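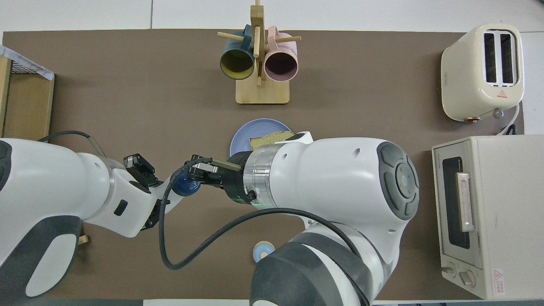 What the Glaze Is Made Of

A stoneware mug is fired twice. The first firing drives off water and burns out organic matter, leaving a porous body that takes up glaze evenly. The second melts the glaze into a layer of glass, and most faults begin there.

Glaze and clay shrink at different rates as they cool. If the glaze shrinks more, it is pulled into tension and splits into a network of fine cracks, known as crazing. If it shrinks less, it is squeezed, and at rims and handles it may flake away. Potters call this shivering, and they treat it as the more serious fault: the flakes are sharp.

The Mustadik pottery, which makes tableware in small runs, changed its clay supplier in March. Its standard liner glaze, stable for years on the old body, began to craze within 10 days of firing. The shop mixed 45 test batches, raising silica in small steps, and fired each on three tiles. Batches low in silica crazed. Those at the high end turned stiff and left pinholes.

Two-color ware adds a further problem. The inside and outside glazes meet at the rim, where they can mix and run. Mustadik waxes the lip before the second dip and wipes the overlap with a damp sponge.

The revised liner went into a run of 509 pieces. The shop set aside 200 for repeated heating in an oven and quenching in cold water, a test that continues.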